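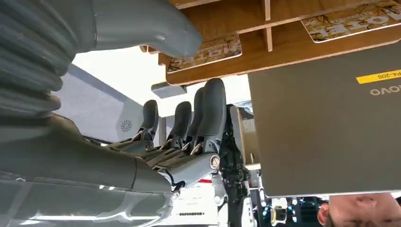 Cardboard slot organisers for a shared table - worth it or just more clutter?

We have one long light wood table, really two pushed together, and people sit at it with laptops all day. Small parts end up everywhere. A colleague wants to buy a stack of those cardboard trays with a grid of little slots. I've been promised tidy tables before. By October the last lot held dead pens. Does anyone still use theirs after the first month, and do you lay it flat or stand it up?
Posted by Korletey, 2026-01-05

Stollell
Had 4 of them. Down to 2. The thin partitions go soft at the corners and after that everything slides into next door's slot. Buy plastic.

Grevach
I don't agree that plastic fixes it, but I wouldn't buy a stack either. Try one. Lying flat it takes up the middle of the table, and things get put down beside it anyway.
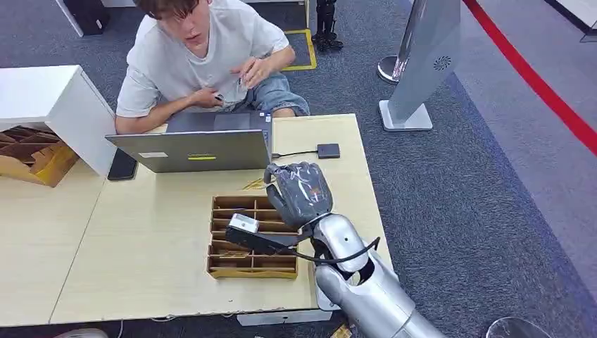 Compartment tray on the table, yellow sticks just beyond its edge

A slot only helps if it fits what goes in it. Ours has narrow ones, fine for short sticks and useless for a charger or a hub. Those still live next to the laptop with the cable trailing over, and I doubt any tray on sale will change that. Used as a rack it's easier to see what you've got, though you lose the top rows if your things roll.
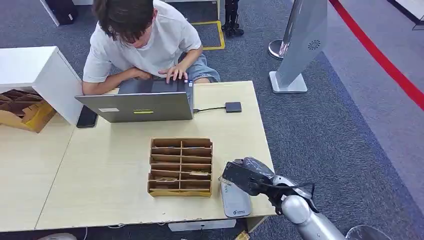 Organiser in front of the laptop, two small tan items in the lower compartments

Look how little is in it. I'd ask your colleague what exactly is going in before paying for more - if the answer is "bits", save your money. Labels might help. I'm not convinced.

Nasum
we just use mugs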